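Cluvcombe Student Robotics Club

293 shares · 6 comments

The Cluvcombe Student Robotics Club is a student group which works on service robots for shops and homes. It was founded by Hanna Moroz, at that time a second-year student of mechanical engineering, and had six members in its first year. The club is open to students of all departments, and no earlier knowledge of programming is asked from them.

The main activity of the club is the Stendeo project, in which a robot with two arms learns to do grocery shopping. The students guide the arms by hand controls and record each attempt. The recordings are later used to train the control software, called Damuline. By June the collection held some 1,934 attempts, most of them with vegetables.

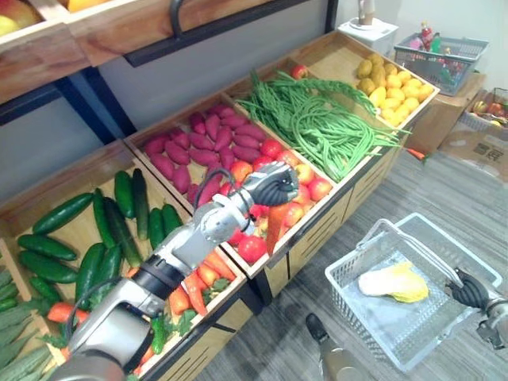

Vegetables were chosen on the proposal of Annatjie Engelbrecht, the faculty adviser, who considered boxes and cans too easy for the course. A carrot or a cucumber does not have a fixed shape, and it often lies under other pieces. The task is also done with two hands — one gripper takes the item, the other holds the basket by the handle. In the rules of the club an attempt is counted as good only when the item is in the basket and the basket is still standing.

The project is connected with an elective class of the same name, taught once a year. Students of the class write a short report on one type of failure, for example a grip too close to the end of the vegetable. The best reports are kept in the club library and are read by new members.

The club takes part in the Le Roux Cup, a yearly competition for student teams, where it has entered the shopping category. The members' list and the rules of the club were last revised on 31 July 2023.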